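22 de abril de 2020

Humedad

El higrómetro del sótano marca siete puntos más que en el piso de arriba. He cambiado la pila y la lectura se repite. Kamran Swati sostiene que es condensación en la tubería de retorno; yo me inclino por capilaridad en el muro norte, que ya dio salitre en diciembre. Dejo dos láminas de plástico selladas con cinta sobre el revoque y las reviso dentro de tres días.

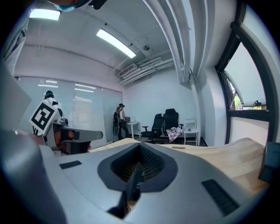
Deshumidificador

Sigue en modo continuo. Depósito vaciado por la mañana: 255 ml. Filtro limpio, sin cambios en el ruido del compresor. Pendiente preguntar a Zlata Kuzmenko por el mortero de cal que usó en Pinto y si lo aplicó con malla.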